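I got to the Nomdale library a little before ten, and Anayeli Carrillo had already bought my coffee. She had also picked the table farthest from the door, moved one chair to another table and hung her coat on a second one. "I sleep badly if I talk about sleep in a draft," she said, and then laughed at me for writing it down.

I'd wanted to talk to her for ages! Anayeli worked nights for most of her adult life, first at the Skumari bakery on the edge of town and later on the phones at Trokmont, where people call when their heating quits. These days she runs the evening class for shift workers that half my neighbors seem to have taken. She isn't a doctor and says so a lot. What she has is a stack of notebooks, one line for every sleep she took in those years, and the last line is number 3285.

"People think I was being scientific," she told me. "I was being stubborn. My mother said I couldn't possibly be sleeping enough, and I wanted to prove her wrong. She was right, by the way. You can put that in."

So what did the notebooks say? Mostly that she was terrible at mornings. She'd get home at seven, tell herself she would just do the dishes, and then it would be eleven and she'd be cleaning the oven. "You come off a shift and your head is still at work. I used to fold towels. I folded towels that were already folded."

The thing that changed it was a rule she borrowed from a coworker at the bakery – no chores before sleep, not one, even if the sink is full. She had two kids at home then, and they thought it was the best rule ever invented until they found out it only applied to her.

I asked about naps, because I am a big fan of naps and was hoping for permission. She gave me some of it. Twenty minutes before a shift, yes. On the couch after a shift, no, "because then you wake up at noon with a stiff neck and you've spent your sleep on a couch." She feels strongly about couches. We were on couches for quite a while.
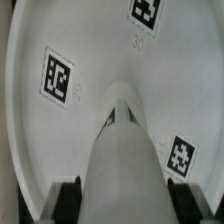
Shift Life Desk | Nomdale Neighborhood Newsletter

We got another coffee (decaf for her, it was past eleven by then) and I asked what the class is like. It meets in April and again in the fall, and the first session is just people complaining. She does that on purpose. "There's a guy who drives a delivery route, there's a nurse, there's somebody from the Erraji warehouse, and they all think they're the only one who cried in a parking lot over a leaf blower."

Leaf blowers come up every time, apparently. So do garbage trucks, dogs, and relatives who call at two in the afternoon and say "Oh, were you asleep?" Anayeli's answer to the relatives is to call them back at two in the morning, once, very politely. She swears she only ever did it to her brother.

Her handout for the class is one page. Dark room, cool room, phone in the kitchen, same bedtime on days off if you can stand it. I said I couldn't stand it, and she said hardly anyone can, and that she used to split the difference and go to bed around four in the morning on her weekends. "You want to see your friends. I'm not going to tell a person of twenty-five to eat dinner alone at dawn for the sake of a schedule."

She gets a little heated about money, though. Someone in her last group had paid $290 for a pair of curtains and a special lamp, and still couldn't sleep, and felt like a failure about it. "I hung a brown blanket over the window with clothespins for six years. It was ugly and it was dark. Buy the curtains if you like curtains!"

Does she miss nights at all? I figured she'd say no right away, but she thought about it and drank some of her decaf. She misses the bakery at three, she said, when the first rolls came out and everyone stopped and ate one standing up. She misses driving home against the traffic. "And the quiet. You get a whole town to yourself. I'd go to the grocery store at six and the man there would say good morning and I'd say good night."

She sleeps from ten-thirty to six now, like her mother always wanted. The notebooks are in a box under the bed, and her daughter, who just started nights at the hospital, has asked to borrow the first one.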